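Notebook, nightstand cell (sim side), October
Entry by Zawadi, with Eluned on the second terminal until lunch
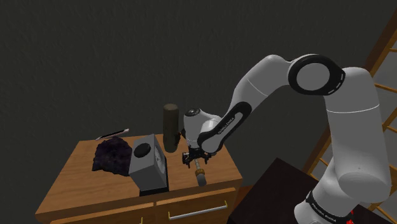 Where we are

The little brass-collared cylinder is the target again. Fingers come down over it nicely now, and I'm so pleased with this approach that I've saved the pose under its own name (top_down_c). Up to yesterday every descent went through a wrist flip halfway down and I was starting to blame the planner. It was me! I had the tool frame carried over from the old Mowat setup, with the fingertip offset still in there, so the arm believed its fingers were longer than they are.

Fix for the tool frame

Deleted the Mowat offset completely and entered the short-finger value from Musyoka's sheet. Reloaded the arm model and checked that the tool point sits between the two fingertips and not somewhere out in the air underneath. If you copy the cell to a new project, do this first. Then the joint limits. The limits file has to be loaded after the arm, otherwise it gets overwritten without a word in the log. Cost me most of a morning.

Descent runs

134 descents with the corrected frame, starting from the same home pose, target shifted a little each time. No wrist flips. Contact with the tabletop in 39 of them, all at the low end of the height range, which smells like the collision margin and nothing worse. Raised the margin on the nightstand top by a hair and reran those 39 only: clean. Eluned wants the whole batch repeated before we call it settled, and she's right, so it's queued for tonight.

Clutter

Kept the other things on the top where they were. The tall brown cylinder is the one to watch. If the planner picks the elbow-low solution the forearm goes over toward it, and I'd like the elbow kept high, as it is in the saved pose. I added a preference on the elbow joint (soft, weight 0.3) and that seems to be plenty. The lumpy dark object has a horrible collision mesh, 2371 faces, when a rough hull would do. Swapped in a hull with 52 faces and the planning calls got so much quicker that I ran it twice to make sure I hadn't switched collision checking off altogether. I hadn't. Lovely.

Same treatment next for the clock box, though the knob on top should stay a separate piece. Corinne's task list has a press in it later.

Drawers

Haven't touched them. The bar handle will need a sideways grasp, and the base may be too close for it. Nassoro thinks moving the base back a hand's width would do it. We can try that on a copy of the cell, please not on this one.

Housekeeping

Cell file is in the Tradis folder, with the old offset kept in a text note next to it in case somebody needs the long fingers again. Random seed is now written into the run header. Contact logging is on by default; turn it off for long batches or the disk fills.

Still open

- rerun the full batch with the new margin, Eluned to read the log
- gripper closing speed is still the default, feels fast for something this small
- friction on the cylinder: body and collar share one value at the moment, split them?
- ask Musyoka where the finger pad thickness on his sheet came from
- cables aren't modeled at all, fine for now

4:40 pm, batch started.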